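The Second Life of a Baby Blanket

Bimla Bisht keeps a cutting table by the front window of her shop, Prillis, where the light is good until four in the afternoon. On the morning I visited in May, she had a flannel blanket spread over it and was running her palm across the weave, feeling for thin spots. The blanket had belonged to a boy who is now in college. His mother wanted it made into something he would keep in a dorm room without being embarrassed.

"I told her a pillow," Bisht said. "He can put a plain cover over it if his friends come by."

Prillis takes in fabric that people can't use and can't throw out. Most of it is children's things: crib sheets, robes, sleep sacks, Halloween costumes, stuffed animals with the fur worn off the nose. Bisht repairs what can be repaired and cuts up the rest for quilts, cushions and linings. She started the work at home after closing an alterations counter she had run for 11 years.

Each job begins with a tag. The customer writes down what the item is, who used it and what must not be changed. That last line matters most to Bisht. One woman brought in a bib with a beet stain and wrote "leave the stain." A father wanted the chewed corner of a quilt kept exactly as it was, so Bisht stitched a strip of netting over it and left the batting alone. 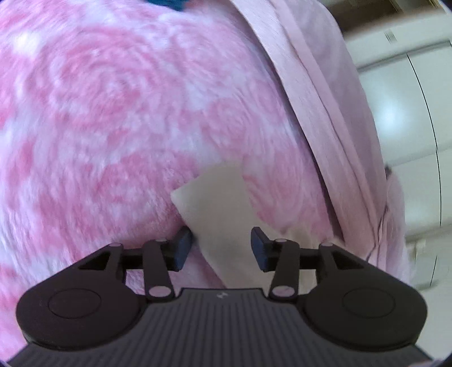
Washing comes first, and it is where families do the most damage before they ever call her. Hot water and a hot dryer will mat a synthetic pile in a single load, and after that no brush will bring it all the way back. Bisht washes plush by hand in a tub of cool water with a spoonful of mild soap, presses it between towels and leaves it on a rack by a fan. Long pile in two colors, such as pink and white swirled together, gets a test on the underside with a damp cotton cloth, in case the pink runs. A smooth fabric beside it is washed separately if the two can be taken apart. Once the pile is dry she works through it with a pet brush, starting at the tips.

Cotton is easier. She soaks it overnight in an oxygen cleaner called Grewal, which she buys by the pail, and hangs it outside if the weather allows. Yellowing along a fold usually comes out. Rust does not, and she tells people so before they pay.

The sewing is shared with Sarita Dwivedi, who comes in after lunch and works at an old Avik machine that she oils herself. Dwivedi handles the quilts. She backs every piece of worn cloth with a light iron-on interfacing before she cuts it, then lays the blocks out on the floor and walks around them for a while. A crib-size quilt takes her 30 hours. She doesn't like to be talked to during the first two.

"People think the hard part is the stitching," Dwivedi said. "It's deciding where to cut. You only cut it once."

The shop finished 127 pieces last year. A pillow costs less than dinner for two, and a full quilt costs a good deal more — enough that Bisht asks people to go home and think about it before they leave a deposit. Some don't come back. Others return a year later with the same bag.

For those who want to do the work at home, she suggests beginning with something small and flat, like a pillowcase. Use a new needle. Use polyester thread, which holds up better in the wash; she likes Potex, in a gray that disappears into most colors. Save the scraps in an envelope with the child's name on it, and keep the envelope away from the attic, where heat weakens old fabric.

The flannel blanket was pinned by noon. Bisht had found a thin spot near one corner and turned the pattern so it would fall inside the seam. She wrote a note about it on the tag, put the pins back in their tin and went to fill the tub.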